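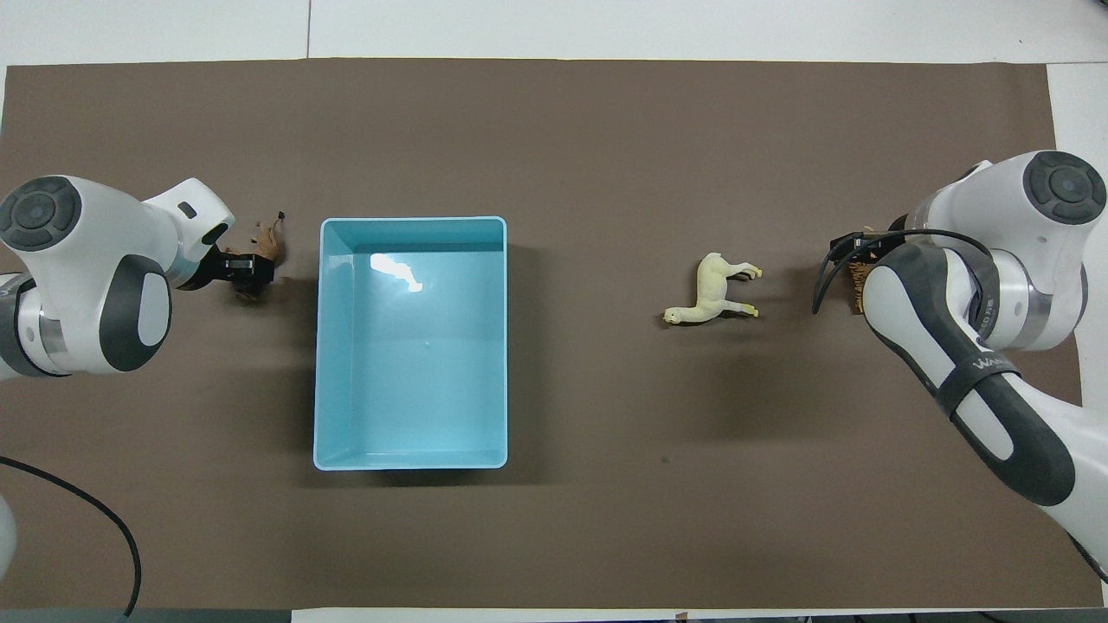 Sarla Kushwaha has been tidying up after other people's children for 19 years, and she would like it known that she still enjoys it. She says so twice before I have my coat off, and then again while she is looking for the good teacups, which have been moved by someone and are eventually found behind the cereal.

She runs the Remeck toy library out of two ground-floor rooms in Clostham, with Trilok Bhatt, who came to return a xylophone one November and stayed to fix the shelf it belonged on. Between them they look after 1366 items, from rattles up to a dollhouse that takes two adults to lift. Families borrow what they like for three weeks and bring it back in whatever state three weeks have left it.

What I had come to ask about was the animals. Anyone who has lived with a small child knows the problem: little horses in the couch, a cow in the bathtub, something with hooves under your bare foot at midnight. The toy library has a great many of them, and I had heard from more than one parent that Sarla had firm opinions about how they ought to be put away.

"Oh, I do," she said, pouring. "A mat and a bin. That's the whole of it, really, but people want it to be more complicated, so I talk for longer."

The mat comes first. She likes a big plain one, in a color so dull that you stop noticing it, spread over the table before any toys come out. Trilok, who had been sorting puzzle pieces at the windowsill and pretending not to listen, put in that they had tried a patterned one in the early days, with roads and ponds and a little church printed on it.

"Lovely mat," he said. "The children adored it. But then you go to clear up and you can't find a thing. A brown pony on a brown road! I spent an entire afternoon looking for a hedgehog that was sitting on a hedge."

"He did," said Sarla. "I could see it from the door."

Then the bin. She prefers a shallow, open one with no lid, and she prefers it pale inside. A lid, in her view, is where tidying goes to die. The child has to take it off, and put it somewhere, and then the lid becomes a hat or a boat, and by that time the animals are forgotten and you are looking for a hat. With an open bin in the middle of everything, there is a place for each animal to go and nothing standing between it and the place.

She starts with the bin empty, and she is particular about that. When a family arrives with a bin half full of crayons and raisins (she did not name names, though I had the feeling she could have), she tips it all out and begins again. "A little one can see an empty bin," she said. "It's asking for something. If it's already got things in it, well, it looks finished, doesn't it? Why would you add to it?"

I asked whether there was an order to it, whether the large animals went in first. Sarla was pouring more tea and took her time answering.

"Trilok thinks so."

"Hard ones first," Trilok said. "Then the soft ones on top. Your horses and your deer, they've got those thin legs. You drop a horse on a sheep and it's a nasty noise, but nobody's hurt. You want them lying down on the floor of the bin, side by side if you've got the patience. And then the softer fellows go over them like a blanket."

"I let the child choose," said Sarla. "One at a time, and whichever they like. There was a boy from over in Greltell who always left the llama till last. Every visit, the llama got to watch all the others go in. He'd tell it who was next. I wasn't going to rush that along for the sake of a few legs."

They have plainly had this disagreement many times and are both very fond of it. Trilok showed me a box of repairs by way of evidence, six animals in all, each with a leg glued back on at a slightly hopeful angle. Sarla said that four of those were the dog's doing, and that he knew it perfectly well.

One at a time is the part they do agree on. Sarla is against the great armful, the sweep of the elbow that sends everything off the table and into a tub in one crash. It's quick, she admits -- she has done it herself at the end of a long Saturday -- but a child who has seen it done that way will want to do it that way forever. Picking up a single animal, carrying it over and setting it down is slower and quieter, and she thinks it's the nearest thing to a game that tidying has in it. She likes to sit across the table from the child so that each of them has a side to work from, with the bin in between. The grown-up should not be faster. "You'll want to be," she said. "Sit on your hand if you must."

I wondered if any of this survived the trip home, where there are no Sarlas. She laughed and told me about her own grandson, known to everybody as Bai, who puts away every last goat at the toy library and at home keeps his entire farm in his father's boots.

"So you see, I'm no miracle worker," she said. "But he does stand them up in there. He's careful with them."

We had got on to the washing by then (warm water, a drop of dish soap, an old toothbrush for the manes, and the soft toys left to air over the backs of the chairs), and Trilok had finished his puzzle except for one piece of sky. He asked me to check whether I was sitting on it. I was.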